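Jobs > Part-time and casual
3 min read

Robot demonstrators wanted, evenings and Wednesdays (Altitz site)

Do you like fiddly things? Untangling necklaces, threading needles, parallel parking on the first try? Then please read on, we'd love to meet you!

Anesov is building up a library of two-arm tasks, and we need five more people to teach them. You'll steer a pair of robot arms by remote control and show them a job over and over, a little differently each time: picking up, turning over, passing from one gripper to the other. Everything you do is recorded, and the arms learn from it. Our current set has 841 usable demonstrations and we want to reach 2,000 by the end of January, so there's plenty left to do. 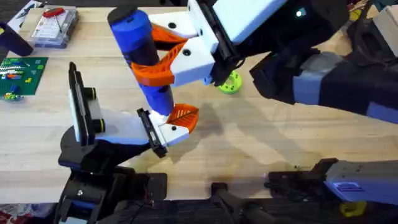 Both grippers on the blue cylinder 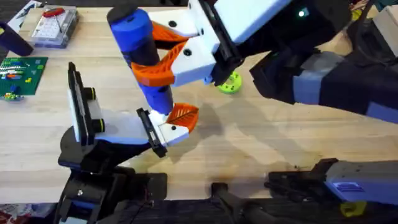 Passing is the hard one, and (for most of us) the most fun. Let go too early and you start over. Expect your first 100 tries to feel clumsy; mine were awful, and now I do them with the radio on.

You don't need a degree or any coding. You do need steady hands, patience, and the nerve to say "that one was bad, throw it out." Left-handed people are very welcome, we're short of them. Shifts run around three hours with a proper break in the middle, and training is paid at the full rate.

We're on the second floor of the Farouk building, with step-free access from the Grelcombe side.

To apply, send a few lines to Nouhaila Berrada, demonstration lead, and tell her about something you're good at doing with your hands. No résumé needed at this stage. We'll invite you in for a half-hour try at the controls.

We use cookies to remember your job searches. Accept | Manage settings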